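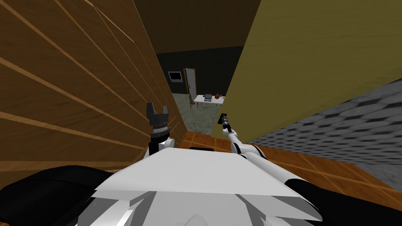
Cutting dairy is harder than cutting beef, one reader of this magazine wrote in July, and the climate pages keep skipping over it. The letter had a point. Most advice on food and emissions starts with the steak and ends there, while milk, butter and cheese stay in the cart week after week.

The problem with cheese is one of yield. It takes a large volume of milk to make a small block of hard cheese, and the cow that gives the milk produces methane whether the milk is drunk or pressed. Per pound, hard cheese lands well above chicken and eggs in most published comparisons. Fresh cheeses sit lower, as less milk goes into each pound.

Plant milks avoid the methane but bring their own accounts to settle. Almonds need water, often in dry places. Rice paddies give off methane of their own. Oats and peas do better on both counts, and they grow in cool regions where irrigation is light or absent.

Nuverero, a small oat processor, runs its line in two stages. The oats are milled wet, then held in a tank with enzymes that break the starch into sugars. The tank holds 2000 liters. After 45 minutes the liquid is heated to stop the reaction, then strained. The pulp left behind is wet and spoils fast, so it has to move the same day. Nuverero sends it to Rukton, a bakery that dries it and blends it into flour for crackers.

Drying is the weak step. Water takes a lot of energy to drive off, and if the heat comes from gas, part of the saving is lost. Rukton presses the pulp first and dries only what remains, which cuts the load but leaves a sugary liquid to be treated as waste.
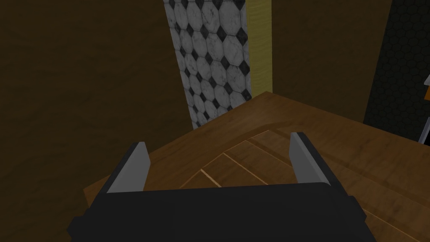
An open black two-fingered gripper reaches toward a wooden table with a parquet inset.

Protein is the other gap. Oat drink has far less of it than cow's milk, a fact that matters for children and older adults more than for someone adding a splash to coffee. Zudotano makes a pea and oat blend that closes most of the difference. Its taste is flatter, and it separates in hot drinks unless an acidity regulator is added.

At Khúc, a lunch kitchen serving more than 400 meals a day, the switch was made by dish. Sauces and soups went first, with no change in the recipes beyond salt. Custards failed twice and went back to milk. Cheese is still on the menu - grated, in smaller amounts, and mostly aged, so that less of it carries the same flavor.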